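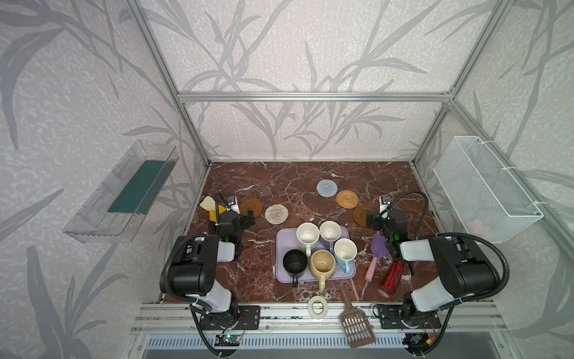
5.3 Late release during mug placement

The most useful result of the whole study came from a fault we did not plan for. In the Lekness cell, the two arms take mugs from the lavender base in the middle of the marble table and set them down on coasters. Both grippers had passed their bench checks in November, and the first runs looked so good that we were ready to move on to harder objects. Then the grippers began to let go late.

Of the 153 placements in the Kokkinos task set, 49 ended with a logged release fault. We count a release fault whenever the arm starts its upward retreat before the finger encoder reports the open position. In 20 of these the mug was lifted again and dropped back onto the coaster from a small height. In 13 the mug was dragged sideways and came to rest partly off the coaster. The others ended in a protective stop, with the mug still held.

Figure 6. Mug placement in the Lekness cell. Mugs stand on coasters at the back of the table, and the right gripper is over the beige cup.
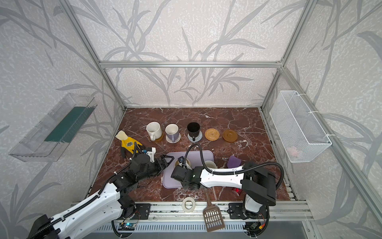
Our first guess was friction between the finger pads and the glaze, and we spent a good while on it. New pads made no difference. Lowering the grip force made things slightly worse, as mugs began to turn in the fingers on the way over. What gave the fault away was the timing. Every bad release fell within a short burst of traffic on Javbridge, the message layer that carries both the arm targets and the gripper commands. When the wrist camera stream filled the queue, the open command waited behind it, while the arm target went out on its own channel and arrived on time. The arm was doing exactly what it was told – just earlier than its own fingers!

This explains a pattern that had puzzled us. Faults were more frequent when both arms were moving, and we had put that down to the arms shaking the shared front rail. Two moving arms also mean two busy camera streams, and replaying the logs with the cameras turned off removed the delay entirely, with the motion left as it was.

The fix is pleasingly small. The retreat now waits for the encoder to confirm that the fingers are open, and if no confirmation comes, the arm holds still and raises a stop. We also moved gripper commands to a separate queue. Both changes went into the Fitix controller build of 1/22/23, and all trials in Section 6 use that build.

There is a safety side to this as well. A held mug that leaves the table when the operator believes it has been released can be thrown by the next fast move. We therefore kept the retreat check even after the queue was split. It adds a short pause to each placement – a price we are very happy to pay.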